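Chapter 4
When the Sorting Moves to a Machine

I spent most of one June at a mail-order card and parts seller called Festia, in a town called Lullatdale, and I went there with the wrong question. I wanted to know how many jobs the robot would take. The people packing orders wanted to know who was going to fix the labels (which I had never once thought about!), and by my second morning I could see theirs was the better thing to ask.

So let me tell you a bit about the place before we get to any theory. Festia ships up to 600 small orders on a busy day. Each one starts at a slotted organizer where cards and little packets wait their turn, and for years a person stood there, read the slip, pulled the item and passed it along. It sounds dull, and some of it was. But the person at the slots also knew that slot 61 always ran low after lunch, that two suppliers used nearly the same wrapper, and that the folks in returns liked a heads-up before a big batch. None of that was written down anywhere.

Ivan Hutsuliak had done that job for longer than anyone else on the shift. When the company began trying out an arm for the picking, his title changed to "cell lead" and his pay went up a little. His day changed a lot more. He used to walk and talk. Now he spent hours at a laptop, checking what the arm had picked and setting up what it should try next. He told me he liked the puzzles and missed the chatting, and I wrote both halves down with a star next to them, because we'll come back to that trade again and again in this chapter.

We'll also look at two other workplaces, Noonan and Semholm, where managers bought much the same equipment and ended up with very different shops. At Noonan the pickers helped decide which items the arm should handle first. At Semholm they heard about it from a notice on the door. Keep those in the back of your mind as you read section 4.1, and try listing the small things you know about your own job (or a job you've had) that you never had to explain to anybody. My own list, from a summer in a shoe store, ran to two pages and I was still adding to it at bedtime.
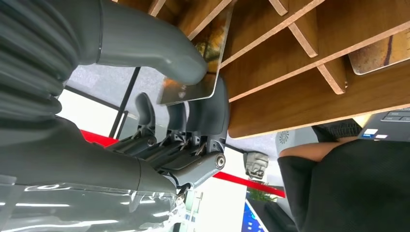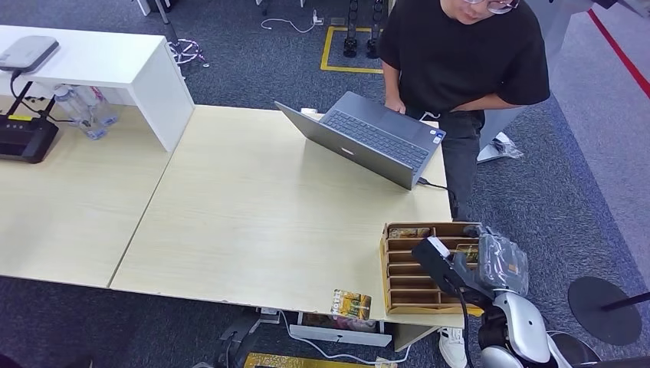
Figure 4.1. Robotic picking at close quarters: a card held in the fingers of a robotic hand (first photo), and a plastic-wrapped package in a gripper over a cardboard organizer (second photo).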